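June, after 11 p.m.

Listened to the Sitel golf podcast again on the drive back from the range. This week it was Britt-Marie Sæther talking up her new interview show, 30 minutes of how it will be "unfiltered" and "a side of athletes you've never heard." I have heard that side. It's the same side every retired pro shows when there's a show to sell.

She was good on her own playing days, I'll give her that. The bit about missing a 7-foot putt at Arnard and hiding in the locker room was worth the time. Then the host laughed too hard and steered her straight back to the launch date. Poduneo is the sponsor, so we also got a long chat about grips.

They say 400 people applied to be in the studio audience. Maybe so. I'd like to see the list.

Shot 80 at Adeleke, which sounds better than it was. Two of those holes were luck off the cart path. Feet sore, golf shoes off before I'd even shut the door.
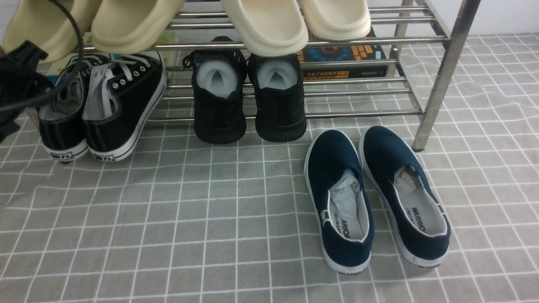 *Slides on the top tier of the shoe rack.*

Will probably watch the first episode anyway. Not the second, unless she gets someone to answer a question.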